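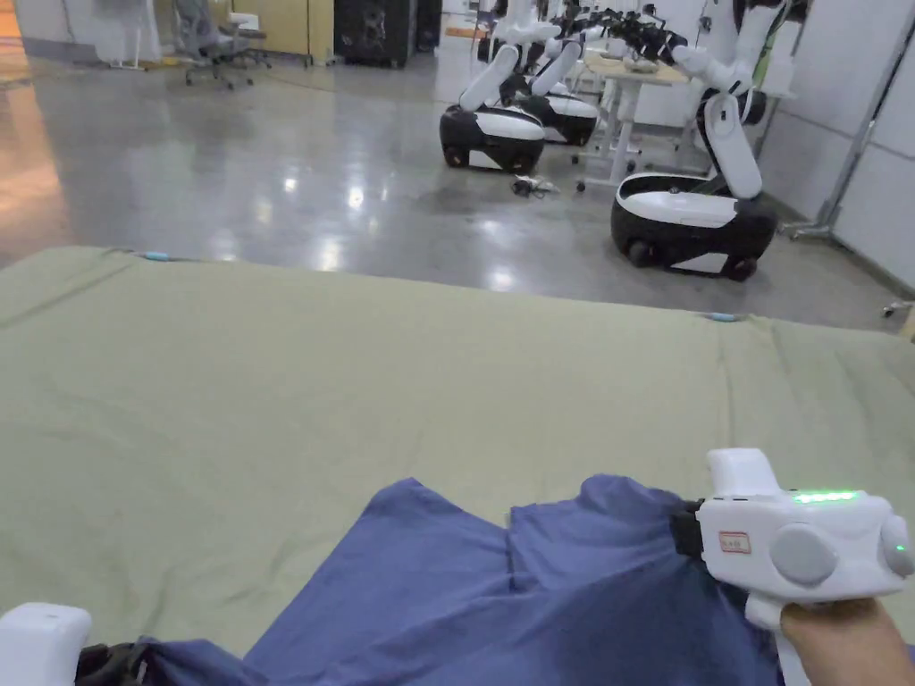 ## Re: [molar-dev] Caméra trop nerveuse dans les niveaux de vitesse

Bonjour à tous,

Karim Haddad a écrit :

> J'ai repris le prototype de Skitach samedi avec la branche principale de Molar. En dessous de la vitesse de course, rien à signaler. Au-delà, la caméra rattrape le personnage par à-coups, surtout à la sortie des loopings, et deux testeurs ont dû s'arrêter au bout d'une demi-heure.
>
> J'ai essayé de monter le lissage à 0,30 : c'est plus doux, mais le personnage sort de l'écran dans les descentes. Est-ce que quelqu'un a une configuration qui tient ? Et faut-il garder le champ de vision variable ?
>
> Karim

J'ai reproduit le problème sur le deuxième niveau, avec la manette et au clavier. Il y a deux causes distinctes.

**1. Le lissage est appliqué par image.** Dans `camera_suivi`, le facteur est multiplié à chaque rendu, sans tenir compte du temps écoulé. Sur une machine qui oscille entre 40 et 69 images par seconde, la constante de temps change donc en permanence, et c'est ce que l'on perçoit comme des à-coups. La correction est connue :

```
k = 1 - exp(-dt / tau)
position = position + (cible - position) * k
```

Avec `tau` à 0,18 s, je n'ai plus de saccade visible, y compris quand je bride volontairement le rendu à 30 images par seconde. Attention, les valeurs de lissage des fichiers de niveau ne sont plus compatibles : il faut les convertir une par une. 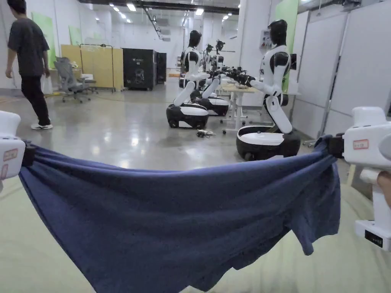
**2. La cible saute à la sortie des loopings.** Pendant le looping, la caméra vise le centre de la courbe. À la sortie, elle vise de nouveau le personnage, sans transition. Le lissage masque le saut à faible vitesse, mais pas en pleine course. J'ai ajouté une interpolation entre les deux cibles, déclenchée par la zone de sortie et non par l'angle du personnage — l'angle est trop bruité sur les segments courts, on l'avait déjà constaté avec les rampes de Grakmont.

Pour les descentes, augmenter le lissage n'est pas la bonne approche. Je propose une anticipation proportionnelle à la vitesse verticale, plafonnée à 18 % de la hauteur d'écran. Le plafond est nécessaire : sans lui, la caméra regarde le vide lors des chutes longues et le joueur ne voit plus les plateformes latérales.

Sur le champ de vision variable, je suis partagé. Il donne une bonne sensation de vitesse, mais c'est aussi le premier facteur d'inconfort cité dans les retours de Grakmont. Je le laisserais désactivé par défaut, avec un réglage dans le menu d'accessibilité, à côté de celui des tremblements d'écran.
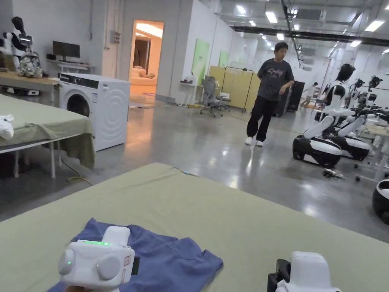 Restent trois points ouverts :

- Le mode à deux joueurs utilise sa propre caméra (`camera_duo`), que je n'ai pas touchée. Elle contient la même erreur de lissage.
- Les enregistrements de parties ne stockent pas `dt`. Les anciens fantômes seront rejoués avec un cadrage différent, sans effet sur les trajectoires.
- Le module de collision de Baumgartner lit la position de la caméra pour désactiver les objets lointains. Avec l'anticipation, certains ennemis s'activent plus tôt en descente. À vérifier sur le quatrième niveau, où le minutage est serré.

La branche s'appelle `camera-dt`. Elle se fusionne sans conflit avec la version de juin, à l'exception du fichier de traduction, où il suffit de garder les deux blocs.

Karim, peux-tu relancer le même parcours avec les mêmes testeurs, champ de vision fixe d'abord, puis variable ? Si possible, joins le journal de rendu complet, celui du premier message s'arrête avant le looping.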